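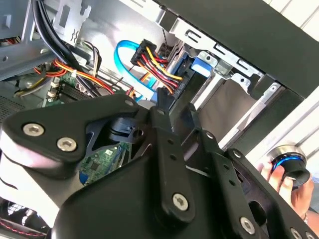

Blue for data, and every other color for power.

Open up an old desktop tower and you find out how its builder felt about cable management. In my case – a Cendance I bought secondhand for 12 dollars – the feelings were mild. Black cables come in over the top like ivy, and the colored wires go wherever they please.

I took up the hobby in March, after Iwona Sikora told me a tower could be stripped and rebuilt in an evening. Iwona has rebuilt a lot of towers. She also has a different idea of evening.
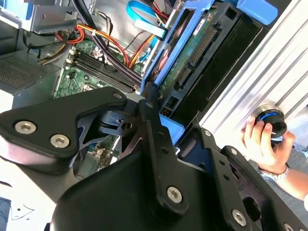
Memory slots, loose wiring and a hand with a small black part.

Her rule is to keep the screws in an egg carton. I used a cereal bowl, and now own one screw that fits nothing.
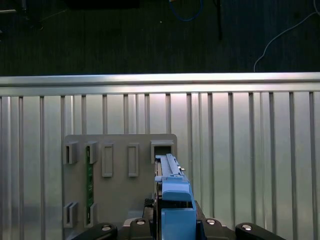

Drives are where the old machines show some manners. Plastic rails slide, tabs click, and a person with no training can feel competent for up to 2 minutes. Arnulfo Llanos, who sells used parts out of his garage, charges extra if you want the rails included. I paid. He knew I would. 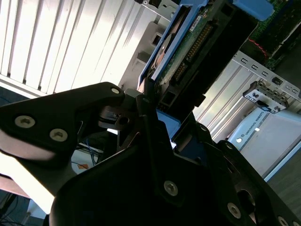

A hard drive in its blue caddy, green board showing.

Mine holds 583 photos of somebody's vacation. I plan to mail them back, once Arnulfo remembers who he bought it from.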